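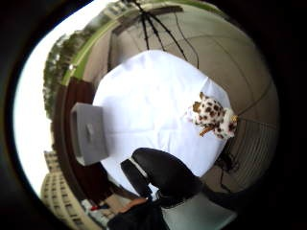
Household Skills II
Week 6 handout: Putting small things away
Course notes prepared by Geetha Acharya, Millthorpe Adult Education

Read before the February session. Bring a pencil and one box from home, any size.

1. What the storage books claim

Most of the books on our reading list say the same thing in different fonts: buy the box first, and order will follow. I have my doubts. A box with a lid hides a mess very well, and a hidden mess gets bigger. The Lomier guide (pages on the reserve shelf) tells you that a family with children needs 40 containers. It gives no source for this number, and the publisher also sells containers.

So treat the box as the last step. Start with the thing you want to put in it.

2. The toy and the box

Take the plainest case, a small stuffed giraffe lying on its side on a round table, with a gray box across the cloth from it. The books would have the giraffe in the box before you finished the sentence. Ask first:

Does anybody play with it this month?
Will the person who plays with it be able to lift the lid?
Does it go in without bending the legs?

Soft toys with long legs are awkward. They take up more room than you expect, and if you press them flat under a lid for a season the stuffing shifts. Frida Hafþórsson disagreed with me on this last term and says hers came out fine after two years. I would like to see them.

3. Where the box sits

Look also at the edge. The gray box is partly over the side of the table, toward the railing. Textbooks show boxes in the middle of things, on clear surfaces, with good light. At home they end up wherever there was a gap, and then they stay. Slide a box fully onto the surface before you open it. A small tab or handle on top invites you to pull with one hand, and a box that is half off the table will tip.

Tablecloths make this worse. They slide, and they crease under anything you drag. If you sort outdoors under an umbrella, as several of you say you do in good weather, clip the cloth or take it off. I don't accept that sorting outdoors is "more relaxing" (Adport workbook, chapter 4). It is brighter. Small parts also go through railings and grates.

4. Gloves

Some of you asked. For dusty attics, yes. For soft toys I see little use in them, and you lose the feel for a loose seam or a hard lump in the stuffing, both of which you should check for before storing.

5. Labels

The workbook wants a label on every side. One is enough if it faces you. Write what is inside, with no categories. "Giraffe, bear, two rabbits" can be found again. "Misc. plush" can't.

6. Exercise for the session

Work in pairs. Put one soft item and one box on the table. Before anything goes in, write down who will take it out next and when. If you can't fill in both, leave the item out and tell the group why. Jagadeesh Subramaniam will lead the second table.

Reading: Lomier guide, chapter 2 only. Written response, 200 words, on one claim in it that you don't believe. Hand in to the tray by the door before 6 pm.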